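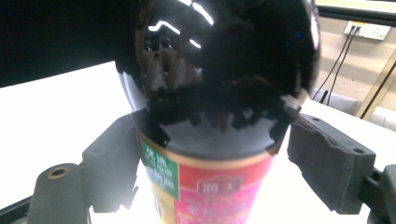
**Which order should I read the Matos books in before the movie comes out?**

My niece has informed me that we are seeing the Matos movie in February and that I am expected to be prepared. I own one of the books, with a badger on the front, and I remember nothing except that somebody falls in a canal. The library has them numbered one way and the box set another. Which do I trust?

*Jostum*

---

**Kwame Owusu**

Go with the library. Those numbers follow the order the books were published, and the early ones explain who everybody is. The box set puts them in story order, so it opens with the prequel, which was written last and assumes you already love the grandmother. You will not love the grandmother yet. Give it two books.

The canal is in the first one, chapter three. The badger is in all of them, I'm afraid.
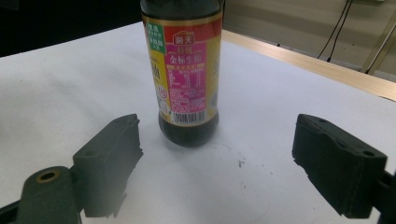
*Bottle of Haitian (海天) light soy sauce on a white tabletop.*

---

**Lasik**

just watch the movie

---

**Armindo Ramalho**

Kwame is right about the order, but check which edition you have. The old paperback of the first book runs 468 pages. The newer one has bigger type, fewer drawings, and a missing chapter that the publisher calls "streamlined." It's the chapter with the ferry, and the trailer has a ferry in it, so draw your own conclusions.

If you're short on time, the third book can be skipped. It is mostly a school play. I read it aloud to two children over a whole winter and all three of us were relieved when the theater burned down.

The box set was $49 when I last looked and $39 without the poster. I have the poster. Save the ten dollars.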